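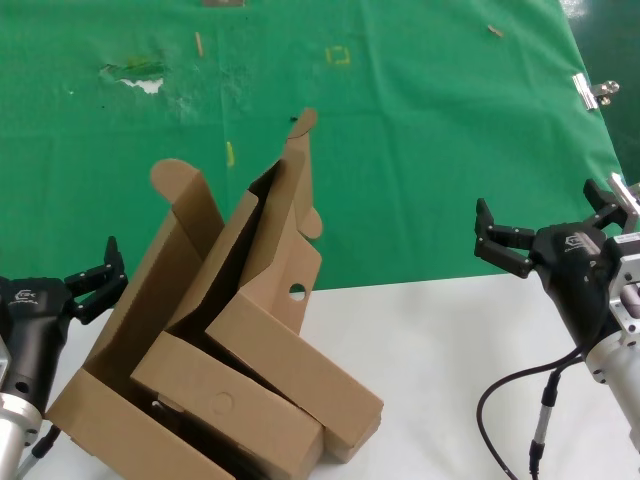

Figure 1. Folding station with both grippers and a partly folded carton.

3.2 Carton folding: change in tasks

Before the two-arm cell, packers at Plenov folded each carton by hand, 200 per shift at the target rate. Ji-hoon Song interviewed the packers in February and logged their tasks again after the cell was installed. Folding took up most of the first log and very little of the second.

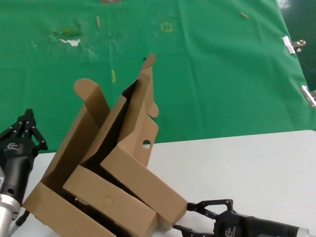 Page 14

The right gripper holds one end of the carton while a side panel is set. Tabs are the hard part – a bent tab stops the cycle, and a packer has to step in. We logged 279 cycles over 2 shifts. Each stop was entered by the packer who cleared it.

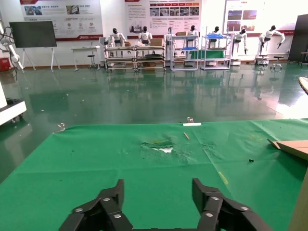 Packers reported less wrist strain and more waiting. Three asked for training in clearing stops, which at present only the shift lead may do alone. Hae-won Kong notes that the pay grade still refers to "manual folding" and does not cover this work. The firm plans to revise it in 2025.

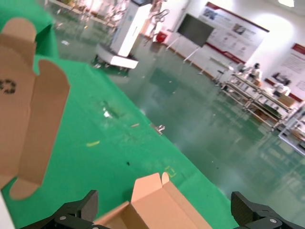 Figure 2. Open cartons on the green work surface, gripper in the foreground.

Stop times by tab position are given in Appendix B.

Contact: Mohit Nautiyal, project group Prindden | © Project group Prindden | Back to top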